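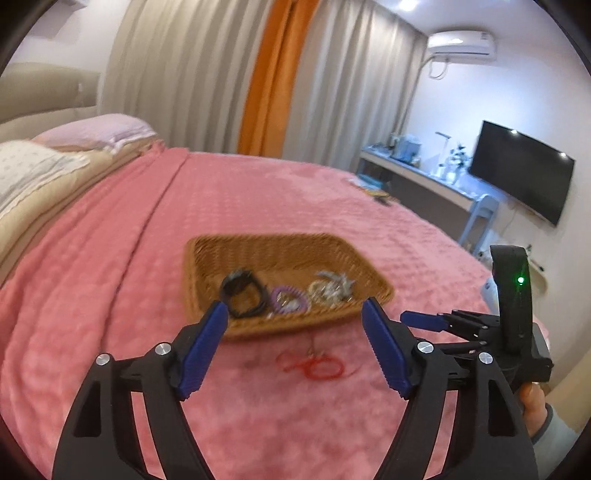
Grutska: small accessories in baskets

Grutska is a word list with notes. It covers the small things people wear on wrists and in their hair, and the trays, bowls and baskets those things get put in at home. Version of June 22, 2021. Maintained by Mulugeta Admasu. Notes on naming by Ximena Aguirre, who disagrees with a fair part of it and was asked to say so in this file.

What is in it

1,104 entries in one tab-separated file. Each entry has a name, a container, a place (bed, dresser, bathroom shelf, floor) and a free text note. There are 13 categories. We started with more and merged the ones that two people could not apply the same way on different days.

The categories are less solid than a table makes them look. "Bracelet" and "hair tie" are separate, and we doubt they should be. A coiled purple ring in a basket could be either one, and people wear the hair kind on the wrist all day anyway. We left both labels in and let an entry carry two. If you need one label per object, you will have to pick, and you should not trust your pick much more than ours.

"Watch" has the same trouble. A thick black band lying on its side gets called a watch by anyone who expects a watch. Where the face can't be made out, the entry should say "band or watch". Older entries don't always do this. Fixes are welcome.

Tangles

210 entries are marked "cluster". This means silvery, pale or clear pieces lying together so that the annotator could not say where one ended. We do not split clusters. The first draft of Plivano did, and when Ximena went back over it she found necklaces that had been written down as three bracelets and an earring. A cluster with one star-like point sticking out is still a cluster, and the point goes in the note. 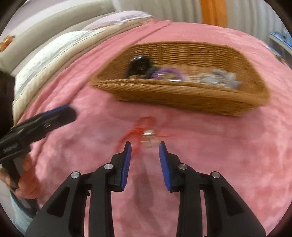
3 min read

Inside and beside

The container field causes the most arguments. A red cord on a pink blanket in front of a basket is not in the basket, and it is entered as "beside". Some users want it entered as "belongs to basket", on the theory that anything near a container is on its way in. Maybe. It could as easily have been left out to wear. We don't record intentions and would be suspicious of a list that did.

Woven containers are all "basket", with wicker, rope and braided rims in the note only. Shape is not a field. We tried it, and the same basket came back as rectangular or many-sided depending on where the person was standing.

Does a basket help?

Mulugeta thinks an open basket keeps small jewelry tidy. Ximena thinks it moves the mess from the bed into something with sides. The list can't settle this and should not be quoted as if it did. It has no before and after, and it says nothing on how long anyone takes to find a thing.

Known problems

- Bedrooms are overrepresented.
- Color words are whatever the annotator wrote. "Silver" may mean the color or the metal. Assume color.
- Shiny bits smaller than a bead are often missing.
- Notes written before November were shortened by a script, and a few lost their second half.

Changes

Send a corrected line and one sentence on why. Requests for a "misc" category will be closed.

Related

Plivano: jewelry trays, first draft (archived)
Brultudov: blankets, throws and bedspreads
Yeom: things left on chairs
Naming notes for cords, ribbons and ties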